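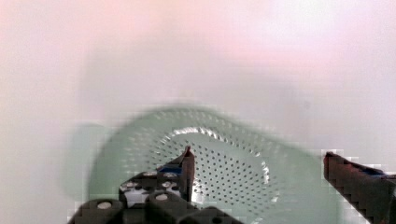

Theresia Gruber wrote to ask why her colander still smells of old pasta water when it goes through the dishwasher every other night, and whether she should just bin it. Please don't, Theresia! A plastic colander is one of the easiest things in the kitchen to rescue, and I did my own green one again this morning before the beans went in.

The trouble is nearly always the holes. Starch dries in them, the dishwasher bakes it on, and after a few weeks you've got a cloudy ring round each one (mine go grey, my sister's go yellow, goodness knows why).

What you'll need: a washing-up bowl big enough to lay the colander in, bicarbonate of soda, washing-up liquid, and an old soft toothbrush.

Start with a cold rinse. Hot water makes leftover starch go gluey and then you're chasing it about for ages.

Fill the bowl with warm water, stir in 2 tablespoons of bicarb and a squirt of washing-up liquid, and push the colander right under. Leave it for 5 minutes, or longer if it's been sitting at the back of the cupboard since February like mine had.

Now scrub from the outside in. I know everyone goes at the inside first, but the bits are wedged from that side, so you want to push them back the way they came. Go round in circles, one ring of holes at a time, and don't forget the rim – there are holes up there too on lots of them and they get missed every time.

Rinse, hold it up to the window and look for any that don't let the light through. A wooden cocktail stick sorts out the stubborn ones.

Dry it upside down on a tea towel, and don't stack it until it's properly dry.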